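4.2 Putting the craft table in order

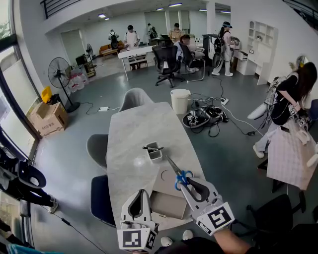
Bralov House – Workroom Team

Do these steps each time before you leave the long table. The photo shows the table while it is still in use.

1. Close the scissors with the blue handles and lay them flat in drawer 11, with the blades to the back.

2. Put the pen inside the white pen holder. Do not leave it lying across the top.

3. Lift the gray-beige piece with both hands and place it on the shelf. Please do not slide it over the marble pattern.

4. Wipe the table with a soft cloth, also the rounded end.

5. Push the chairs in.

Caution: Never pass scissors with the points forward.

Note: Small paper pieces go to the white bin – big cardboard does not.

If something is missing from the table, tell Kanako Hirano, extension 649.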